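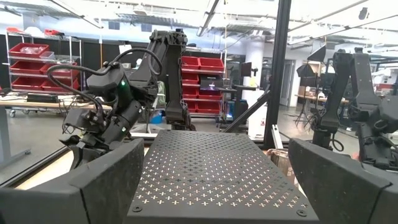

Cerkel replied:
Red bins on chrome wire shelving will do you for years, but please put the heavy stuff low down. I had mine the wrong way up for 2 years and my shoulders never forgave me.

Home | Forums | Workshop Storage | Search | Log in

Nadix wrote:
Lovely to see so many of us at it this June! I've got 195 bins now (I know, I know) and I'd say go for tiers of the same size all the way up – mixing them drove me round the bend, and I ended up buying the lot again.

Theodorakopoulos wrote:
Can't agree with you there, Nadix, sorry. Same size is fine for screws, but where do the long bits go? I keep a clear tub on an upper shelf for anything awkward and I can see what's in it from the bench.

Trodiretti wrote:
Thank you all, this is so kind. I'm leaning towards mixed sizes, though I do like the look of them matching. Does anyone label the fronts, or do you just learn where things live?

Nadix wrote:
Label them! Paper slips fall out, mind – mine are written straight on with a paint pen.

Cerkel wrote:
Paint pen on a bin you might want to reuse? Oh no, masking tape every time.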